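3.2 Preparing the tower

The computer used for the disassembly study was a Dell desktop tower. It was laid on its side on the slatted aluminium table and the side panel was taken off before any timing began. Nazar Vasylenko removed the parts and Styliani Michailidis kept the log. Each part was removed and refitted 5 times, giving 50 timed operations across the study.

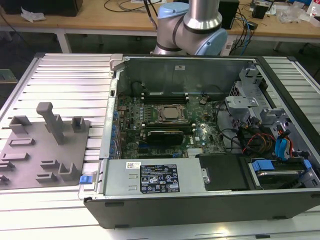
Figure 4. Tower with side panel removed, fixture plate to the left.

Memory slots lie both above and below the processor socket, so the two rows were logged separately. The graphics card, just below the socket, was treated as a single part. The power supply has a blue release latch at its left end and the hard drive sits in a carrier with a blue handle. Both were entered in the log as "coloured touch point". Cables were entered by colour where possible, the SATA cable being blue.

The processor and its retention bracket were left out of the study. Refitting was counted as complete when the part was seated and its cable, if any, was reconnected. The longest single operation took 133 seconds. Times under 20 seconds were grouped together in Table 2.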